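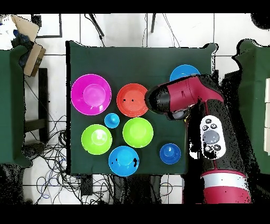 About the Jurncombe Manipulation Group

We are a small research group working on how robot arms learn to handle everyday objects. Most of our work is done with plastic bowls and cups on a cloth-covered table. They are cheap, they come in many colors, and they are harder for a robot than they look. A cup can tip over, roll, sit upside down or end up pressed against its neighbor.

The group was started by Emese Sipos, who still runs it. We share a building in Prekham with two other engineering groups.

What we work on

Our main project is called Lindqvist. It is a method for teaching an arm to sort and stack tableware from demonstrations given by a person. The usual way to do this is to record a large number of complete demonstrations, from the first grasp to the last object put down, and train on all of them equally. That takes a lot of operator time, and most of the recorded motion is the arm traveling through open space.

Lindqvist cuts each demonstration into short segments and gives more weight to the ones around contact: the approach to a rim, the closing of the gripper, the lift and the release. When the trained arm fails at one of those points, the operator records a short correction that starts close to the failure. The full task is not repeated.

How we collect data

Each session starts with a new layout. Bowls and cups are put down in mixed positions, and some of the cups are turned over or laid on their sides on purpose. We record from more than one viewpoint, so that when the gripper hides an object from one camera there is a fair chance that another one can see it.

Thin rims get most of our attention. A grasp on a rim has to be deep enough to hold and shallow enough that the fingers don't push into the bottom of the cup.

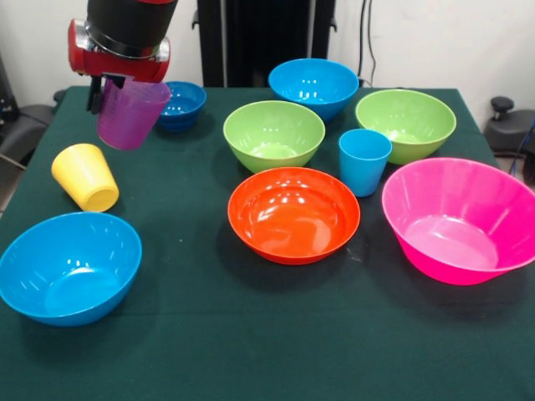 Releasing is the other half of the problem. If the arm lets go too high, the object bounces and the next grasp has to start from a position the model did not expect. If it goes too low, it presses on whatever is underneath. We score grasps and releases separately for this reason, and a trial counts as a success only when both are good.

Results so far

The current data set holds 1,142 full demonstrations and 282 corrections. With the contact weighting switched on, the arm completed more trials than the same model trained without it, and the gain was largest on cups lying on their sides. On upright bowls the two versions were close.

We also tested how few corrections are needed. Adding the first 10 for a given type of failure made a clear difference. After that the improvement slowed, and for upside-down cups it stopped early. We think the gripper is the limit there, and we are looking at a different finger shape.

See-through objects are still a weak point. Depth readings on them are poor, and the arm sometimes closes beside the rim. A write-up with the full tables is being prepared.

The Gilton set

Part of our recorded data is being released as the Gilton set, with roughly 1,000 demonstrations, the camera calibration files and the segment labels. Labels were made by hand by two people and compared. Where they disagreed, both versions are kept.

Working with us

We take on graduate students and visiting researchers. Applications for the next round close in February. Experience with robot arms is useful but not required, and new members spend their first weeks operating the arm and labeling segments before they start a project of their own.

Page updated December 2025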